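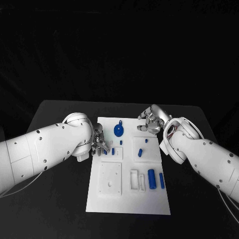
Elfriede Seidel learned to thread a belt over a pulley at the age of seven, standing on a crate in her father's repair shop, and she says she has been explaining it to people ever since. She taught mechanical assembly for most of her working life, first to apprentices and later to adults changing careers, and these days she designs practice boards for Plomadia, a small outfit with one long workroom and a kettle that is always on. I went to see her in March, meaning to stay an hour, and left well after dark with a bag of odd screws she insisted I take home for my junk drawer.

A practice board, for anyone who hasn't met one, is a flat panel with fixtures mounted on it, where a learner can put parts on and take them off again until the hands know the way. Elfriede likes hers white, with the parts you're meant to handle in a good strong blue.

"I went through every color, you know," she told me, pouring tea into a mug that already had some in it. "We had gray on gray for years, and people would squint and lean in and get a sore neck. Then Wilson painted a pulley blue one afternoon, just to use up a can, and I said, well, there we are! You look down and you know what's yours to pick up."

Wilson is Wilson Condori, who shares the workroom and makes most of the parts. He was sanding something the whole time I was there and joined in whenever he felt like it, which was often. The pulley is his favorite piece to talk about. It's a round disc with a hub in the middle, and people assume it will be the easy one.

"They go at it too fast," he said. "A round thing wants to roll, and it wants to tip. You have to hold it square to where it's going and let it find its seat. If you're pushing hard, you've already gone wrong, so stop and look."

Elfriede agreed with him, and then talked for a good ten minutes about lining up a hub, with a saucer standing in for the pulley and a pencil for the shaft. I won't try to repeat it all, but I did try it with the saucer later and it's harder than it sounds.

She is particular about the table, too. She wants it dark, with plain cloth behind it and nothing else in view, and she lays the board lengthwise so that the far end is a bit of a reach. "Life is full of things at the far end," she said. "You may as well practice."

I asked how long a person needs before it starts to feel natural. She has her learners do each part 100 times, in sets of five, with a break to walk around the room in between. Latifa Salem, one of her former students, once did 500 in a week and came back with a notebook full of remarks on the fixtures, two of which Elfriede has since changed.

"She was right about both of them," Elfriede said. "I was a little put out, and then I made her a cake."

The next board is already sketched on the back of a calendar page taped above the sink. Wilson wants a second pulley on it, a smaller one. Elfriede hasn't made up her mind, and they were still going back and forth about it when I put on my coat.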